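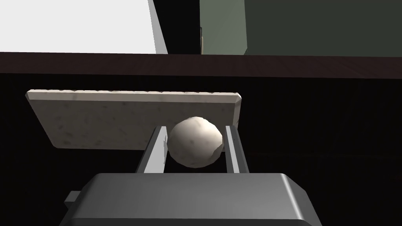

Category: Setup Guides > Safe Gripping

4. Grip rules before your first run

I follow these every time I set up a Vorkell gripper - sim first, then the real arm.

1. Set the closing force to the lowest step. Round, lumpy things need less squeeze than you'd guess.
2. Center the object between both fingers.
3. Close, then hold for 2 seconds before you lift.
4. Save the run to your Munro log.

Note: I do 1000 sim cycles before I touch hardware.

Caution: Keep your hands out while the arm has power, even when it's paused!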